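Speaker notes -- "Small, Shiny, Flexible: Picking Jewelry from Hand-Held Demonstrations"
Prosau workshop on manipulation data, 5 Mar 2022
Speaker: Ankica Yordanov. Slides shared with Spyros Grgić and Bautista Herrera.

Slide 1. Title

Give name and group. Say that the code was mostly Bautista's and that the failure labels in the last third of the talk were done by Spyros Grgić and checked by Senad Bošković. Do not read the title aloud.

Slide 2. The claim

One sentence: for thin objects on cloth, where the demonstrator aims the jaws in the last moments before closing matters more than how many demonstrations we collect. The rest of the talk supports that sentence and lists the cases where it does not hold.

Slide 3. Why jewelry

Three object types on one table that break different assumptions. A bracelet made of beads on a string has no fixed shape, so a grasp pose defined on a rigid model means little. A ring is rigid but low, and the jaws have to come down almost to the cloth. An earring stud is smaller than the pad that picks it up, so the pad hides it before contact.

Polished metal also gives poor depth. We gave up on depth early and used color images only. Expect a question on this from anyone who works with bin picking. Answer: we tried it, the returns on the bangles were mostly holes, and filling them in did not help.

Slide 4. Collection

Demonstrations are done by hand with the gripper held by its handle. The camera rides on the tool, so the view at training time is close to the view at test time. Tool pose comes from tracking, jaw width from the encoder.

2,769 demonstrations recorded, 2,145 kept. Reasons for removal, in order: tracking lost during the approach, more than one object lifted, demonstrator restarted the reach. Removed episodes are in the release with a tag. Mention this clearly, as the Ivanov group asked for them.

Each session uses one layout. The demonstrator picks items in an order of their own choosing. We did not script the order. Scripted orders gave us a model that had learned the order.

Slide 5. Method

Keep this short. The audience knows behavior cloning.

Image history of two steps, jaw width as a scalar, output is a short chunk of relative tool motion plus jaw command. The one change is the loss weight. We find the time at which the jaws start to close, go back over a fixed window, and weight the lateral error in that window higher than the rest. Error along the approach axis keeps its normal weight. Weighting both made the policy stop above the table and hover.

The window is 700 milliseconds. Spyros Janevski will ask how it was chosen. It was swept on the Clornach tables and then frozen before any test on the others.

If the projector is bad, skip the equation and point to the plot of the weight over time.

Slide 6. Baselines

Plain cloning with uniform weight. Plain cloning with the jaw-closing step repeated in the data. A two-stage system, detector plus fixed top-down grasp.

The two-stage system is strong on rings and should be presented fairly. It is weak on strung beads because the detector box center often falls on bare cloth inside the loop. Give that example out loud, people get it at once.

Slide 7. Results by object type

Walk the table from the top row down. Rigid loops: small gain. Beaded bracelets: the largest gain. Studs: no gain, within noise. Say "no gain" in those words.

Each layout was run 10 times per policy, with the arm started from the same set of poses. A pick counts if the object clears the cloth and is still held at the end of the lift. Lifting the cloth with the object counts as a failure even if the object is held.

Half-data result: the weighted policy trained on half the set matches the uniform policy trained on all of it for beaded items. This is the number people will quote, so repeat that it is for beaded items only.

Slide 8. Tables and clutter

Point of this slide: the background was left as it was in each room. We covered the table and did nothing to the shelves or the desk. A policy trained at Clornach alone dropped badly at Skesell, where the rooms are fuller and there is more color behind the table. Mixing both sites in training recovered most of the drop.

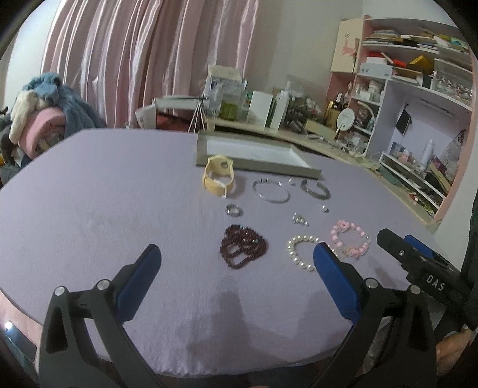

Fig. 4. View from the tool camera on a purple cloth, jaws open.

Speak to two things in the figure. First, the white pearl bracelet touches the right pad over part of its ring. For an open loop like that the demonstrator has to choose which part of the band to close on, and both choices are valid. Uniform cloning tends to average them, and the average lies in the opening. Second, the tiny stud between the two bangles. Any approach to it has to come down between two larger pieces of metal, and a small lateral error puts a pad on a bangle. Leave the slide up while taking the first question if someone raises a hand here.

Do not spend time on the room.

Slide 9. Failures

Order of the clips: missed loop, cloth pinch, slip during lift, wrong object.

Missed loop is what the method reduces. Cloth pinch went up slightly with our weighting. We think the policy commits to its lateral position sooner and corrects height less, but we have not tested that and should say so. Slip is mostly a pad problem. Softer pads helped with rings and made beads roll.

Wrong object happens when two items are close together and similar in color. There is no goal input in this model, so "wrong" means it closed on something other than the item it had approached for most of the reach. Senad's labeling rule is in the backup slides.

Slide 10. Limits

No tangled chains. No necklaces at all. One gripper design. One loss window for all objects, which is likely too long for studs. All demonstrators had prior practice with the tool, and the effect on data from new users is unknown.

Slide 11. Next

Per-object window, predicted from the first part of the reach. Collection at the third site starts in July. Necklaces after that, if the tracking holds up -- it has been marginal with the tool tilted far over.

Slide 12. Thanks and contact

Leave up during questions.

Backup slides

B1: labeling rule for wrong object. B2: window sweep. B3: results split by demonstrator. B3 has small groups, show it only if asked and state the group sizes first.

Timing: be at slide 7 by the halfway mark. If late, drop slide 6 to one sentence and cut the slip clip.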